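Monday, November 5, 2018

# "A card must want to be turned over"

*A conversation with the maker behind Wutari, a small card workshop*

The workshop is on the second floor, above a shop that repairs bicycles. I arrived too early and waited on the stairs with the smell of rubber. When the door opened, the first thing I was offered was tea and the second was a box of paper cuttings. "Please take some home," the maker said. "Every visitor must take some. It is the rent for the chair."

Wutari makes cards with nothing written on them. They are sold in small sets, and people use them for greetings, for place names at a dinner, for recipes, or for a private game that only one family understands. The maker prefers not to be named in articles. "The cards have no name on the back, so why should I have one on the front?"

I asked how it began. The answer was slow, with some pauses for the kettle.

"I worked for 18 years in an office where we printed forms. Everything was white, or the yellow of the copy that you keep. When I left, I bought a guillotine cutter from a closed print shop called Fourie. It was too heavy for my apartment. The floor complained. So I rented this room for the cutter, and afterward I needed something to cut."

The first set was plain and did not sell well. The second had one patterned card among the plain ones, and customers began to ask for it. From then on, each set was built in the same manner: quiet colors, and one card with flowers.

## How a set is chosen

The maker does not choose colors at a screen. The cards are put down flat, one over another, and moved until a bit of each color shows at the side of the next one. I was told that a pile tells more than a row.

"In a row, each card is alone and they are all polite. In a pile, they must share. The orange is very strong, so I put it at the bottom and let only the edge come out. If the edge is enough, then the orange can stay. If I see too much of it, I take a weaker orange."

The floral card is usually pink. I wanted to know why the flowers are so small.

"Big flowers are for curtains. On a card, a big flower is cut in the middle and you get half a rose, and the person who receives it thinks about the other half. With a small pattern you can cut anywhere."

There is also a card which lets the light through. The maker calls it "the window," and it was the hardest to find. A supplier, Ernamen, had a lavender sheet left over from another order, and sold the whole packet cheaply.

"I tried it on top of the others and I did not like it. It made everything a little sick. But when it was by itself on a pale surface, it was very beautiful. So this one lives apart. I pack it last, and I ask people to look at it separately before they mix it with the rest."

For the pale surface, gray is preferred, and best of all a gray with some marbling in it. White makes the light blue disappear, according to the maker, and wood makes the pink look orange.

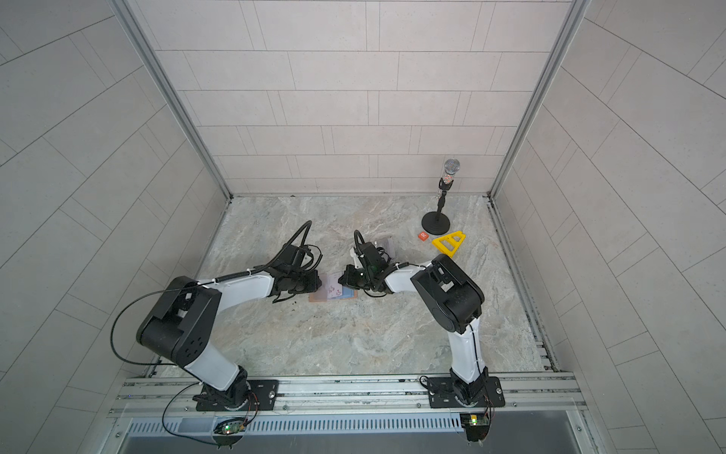
## About paper, prices and mistakes

We spoke next about money, which the maker discusses without any embarrassment. Last December was the best month so far, with 736 sets sold, over half of them at one market called Gakia. The rest of the year is much calmer.

"In summer I sell maybe 100 in a month. It is fine. I clean the cutter, I read, I make samples which I don't show to anyone."

The samples are kept in four flat drawers, and I was permitted to open the top one. Inside were greens, mostly, in more kinds than I could have named. I asked why there is no green in the sets.

"I have not found the correct one. People write to me and say, please, a green. I answer all of them. I say I am looking."

Mistakes go in a different place, a shoebox under the table. A card cut not square goes there, and also a card with a fingerprint on it. The maker gives these to a school, where the children are less strict.

Before I left I asked which card is the favorite. I expected the floral one. The maker looked for a time at the table and took the light blue.

"This one nobody writes to me about. But if I forget it in a set, they all notice."

I went down the stairs with my paper cuttings in an envelope. Two of them were green.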